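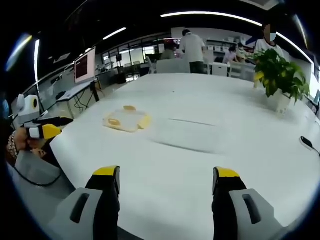 Trinity Benavides在书面意见中表示,手持式夹爪套件是否值得采购,首先要看操作人员连续使用之后,动作能否保持一致,其次才看软件界面与附件数量;一套设备若只能由熟练人员操作,对多数教学和研发单位的意义便十分有限。

上述意见已收入Mollow公司Plakus双手夹爪套件的试用评估材料。2019年5月8日,Mollow公司与Amano实验中心就该套件的试用情况发布联合通报,说明试用范围、主要结果、待改进事项以及后续供应安排。通报称,Plakus套件面向从事机械臂示教、抓取研究和自动化课程建设的单位,首批供应100套,以整套方式交付,暂不接受夹爪本体的单独订购。

Plakus套件的用途,是由操作人员双手各持一把夹爪,直接在工作台上完成取放、扶持、开合等动作,同时记录操作过程,供后续编制机械臂程序或开展算法研究使用。与在机械臂上逐点示教相比,这一方式对场地的要求较低,现有的办公或实验空间经简单整理即可投入使用。通报同时指出,手持采集所得的动作在移植到机械臂之前,仍须结合具体机型的行程、负载和安全限位进行核对,采购单位应在项目计划中为这一环节预留人力。

本次试用为期3周,由Amano实验中心提供场地并安排操作人员,Mollow公司派员到场完成安装与首次培训,其后的日常操作由中心自行组织。按照双方事先商定的方案,试用期间计入评估的操作共200次,内容以轻型容器的搬移、翻转和双手配合为主。重型工件、尖锐工件以及盛有液体的容器未列入本次范围,通报据此提醒有关单位,不宜将本次结论直接推及上述对象。

操作人员在参加试用前均接受了统一培训,培训内容包括设备佩持、启动检查、动作节奏和异常中止。每次操作开始前,操作人员须将两把夹爪张开至初始位置并短暂停留,待记录程序确认后方可接触物件。通报认为,这一规定在试用初期增加了一定的时间负担,但对后期整理记录帮助明显,建议在正式交付的操作规程中予以保留。
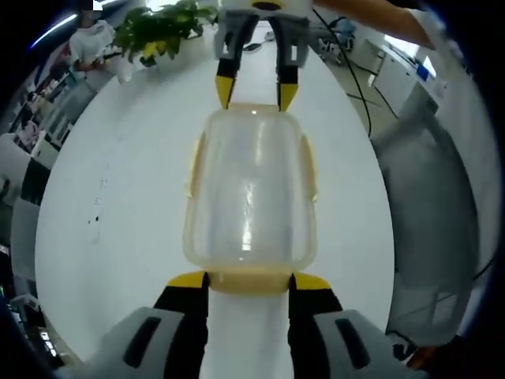

双手配合类操作是本次评估中占用时间最多的部分,也是操作人员反馈最为集中的部分。单手抓取时,物件的姿态主要由一把夹爪决定,操作人员容易掌握;两把夹爪同时接触同一物件时,任何一方用力偏大,都会使物件偏转或被推离原位。以带有卡扣的半透明食品盒为例,两把夹爪分居容器两端,操作人员既要控制各自的夹持位置,又要留意对侧夹爪的进退。黄色指尖与浅色盒体之间颜色差别较大,有助于操作人员辨认接触位置。评估人员据此建议,后续版本在更换指尖材料时,应继续采用与常见塑料容器反差明显的颜色。

通报对容器类物件的选用作了专门说明。此类物件在家庭、餐饮和仓储环节使用广泛,壁薄、质轻,边缘常有翻边或卡扣,对夹持力度较为敏感;透明或半透明的盒壁又会给视觉识别带来困难,适合用来检验记录质量。Amano实验中心在方案讨论阶段曾考虑采用外形统一的标准块,后经双方商议,决定以日常物件为主,标准块仅用于每日开始前的设备核验。

在软件方面,套件随附Benex记录程序,用于操作分段、标注和导出。试用期间,该程序的分段功能总体运行平稳,操作人员可在一次操作结束后即时添加说明。反映较多的问题集中在标注环节:双手操作的记录须分别对左手和右手进行标注,而程序在两侧画面之间切换时不会保留上一侧的时间位置,标注人员需要反复查找。Mollow公司在通报中承认这一设计不便于使用,并表示将在下一次更新中加以调整。

随机手册共119页,包括安装、校验、操作、维护和常见故障处理等章节。评估人员认为手册内容较为完整,但校验一章编排过于集中,首次使用者难以区分每日必做的项目与更换部件后才需进行的项目。双方已商定将该章拆分,另行编制一份张贴于工作台附近的简明核验单。手册中关于线缆固定的说明也将补充示意图,提示操作人员在双手交替移动时为线缆预留足够的活动余量,避免其拖过台面或牵动夹爪。

操作负担问题同样列入评估。部分操作人员反映,夹爪在短时间使用中较为顺手,但在长时间保持悬停姿势时,前臂容易疲劳,疲劳之后动作幅度随之变小,记录的一致性有所下降。Amano实验中心为此调整了排班方式,将双手操作与标注工作交替安排,并要求操作人员在感到不适时立即中止,中止的记录单独存放,不计入评估。Mollow公司未就减轻夹爪重量作出承诺,仅表示将研究手柄形状的改进方案,并计划向采购单位征集不同手型使用者的意见。

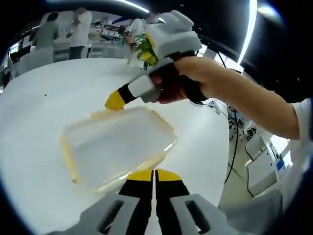
一份未署名的反馈意见提出,透明容器的操作难点在于靠近阶段,指尖距离盒沿尚有多远,仅凭目测不易判断,希望厂商提供更为细致的练习内容,由浅入深安排物件,避免初学者一开始便接触薄壁容器。该意见还认为,练习所用物件应当允许各单位就地取材,不宜全部由厂商配售。

Mollow公司对该意见作出了书面答复。答复称,公司将在套件中增加一份分级练习说明,先行安排外形规整、不易变形的物件,再过渡到带翻边的容器和双手配合操作;练习物件只规定大致的形状和表面特征,不指定品牌,采购单位可自行准备。对于希望统一物件的教学单位,公司可另行提供配套物件清单,费用不计入套件价格。

关于场地条件,通报提出了若干建议。工作台宜选用颜色单一、表面平整的台面,四周留出操作人员站立和转身的空间。试用场地与日常办公区域相通,室内人员走动较为频繁,评估人员认为这种安排接近多数单位的实际条件,但也给记录整理带来了额外工作。涉及人员画面的记录,应由使用单位事先告知在场人员,并按照本单位的规定保存和处理。Benex记录程序目前不提供自动遮蔽功能,有此需要的单位须另行安排。

在维护方面,指尖属于易损部件,套件出厂时附有备用指尖,更换后须重新进行开合校验。通报要求操作人员在每日工作结束后检查指尖表面是否有磨损或附着物,发现松动时不得继续使用。试用期间未进行寿命测试,通报因此没有给出指尖更换周期。Mollow公司表示,待首批用户积累一定的使用记录后,再行公布参考周期。

对于套件与现有机械臂的衔接,双方的表述较为审慎。通报指出,Plakus套件所附夹爪与机械臂末端安装的夹爪在尺寸和开合方式上是否一致,直接影响动作移植的难易。Mollow公司目前可提供外形相同的指尖供末端安装使用,但安装接口须由采购单位根据机型自行确认。Amano实验中心未在本次试用中开展机械臂端的复现测试,相关工作列入后续计划,拟于11月提出测试方案,届时将包括双手操作记录的复现内容。

综合试用情况,Amano实验中心给出的评估意见为“有条件推荐”。中心认为,该套件在单手取放操作中表现稳定,培训周期较短,适合已具备一定数据整理能力的单位采用;对于以双手配合为主要内容的项目,建议待标注功能更新后再行采购,或在采购合同中明确更新的交付时间。对于仅需演示抓取原理的课程,中心认为套件的功能超出实际需要,可考虑由多个班级共用。

首批套件的订购登记由Mollow公司受理。登记单位须说明用途、场地条件和拟使用的机械臂型号,公司将据此确认配置并安排培训。每套设备包括两把手持夹爪、连接线缆、备用指尖、Benex记录程序使用许可以及纸质手册。已登记单位可在交付前申请到Amano实验中心进行现场试用,试用时段由中心统一安排,试用期间产生的记录归申请单位所有,中心不予留存。

通报最后说明,本次评估所用操作方案及记录表格将随手册修订版一并提供。各单位对评估方法有不同意见的,可书面提交Amano实验中心,中心将在制定机械臂端测试方案时一并研究。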